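3.2 Where clothes wait

I went into this study thinking about closets. After a few home visits I'd pretty much stopped asking about closets, because the people I talked to kept bringing up everything that happens before clothes get there: the chair, the end of the bed, the arm of the couch. Uzma Hashmi and I started calling these "waiting spots" in our notes, and the name stuck (Babar Marwat still prefers "parking," and he may be right!).

A waiting spot is usually soft, wide and close to where you already are. Upholstered pieces do really well at this. You can drop a shirt on one without bending down much, and cloth tends to stay put on a woven cover in a way it doesn't on a slick tabletop. Figure 4 shows a gray fabric surface with a red piece of clothing or cloth folded at one side and the middle left clear, a pattern I got very fond of as the visits went on.

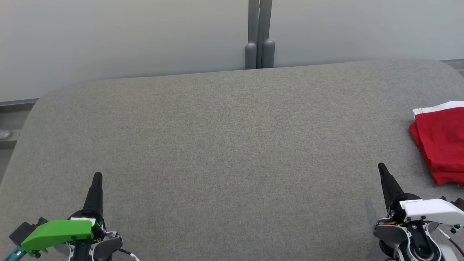 Figure 4. Folded red cloth on a gray upholstered surface.

The side matters, I think. People told us they put folded things toward an edge so they could still sit down, or fold the next thing, or just feel like the room was okay. One man in Tarar told me on a Thursday evening that a pile at the edge is "on its way" and a pile in the middle is "a mess." I wrote that on the cover of my notebook. We coded up to 80 comments along these lines, and I'd happily have kept going.

Folding came up a lot too, and here Shahzad Rajput and I disagreed. He reads a fold as a sign the item is clean. I'm less sure, as six people said they also fold things they plan to wear again, mostly shorts and sweaters. We ended up coding folding and cleanliness separately, and Section 3.3 keeps them apart.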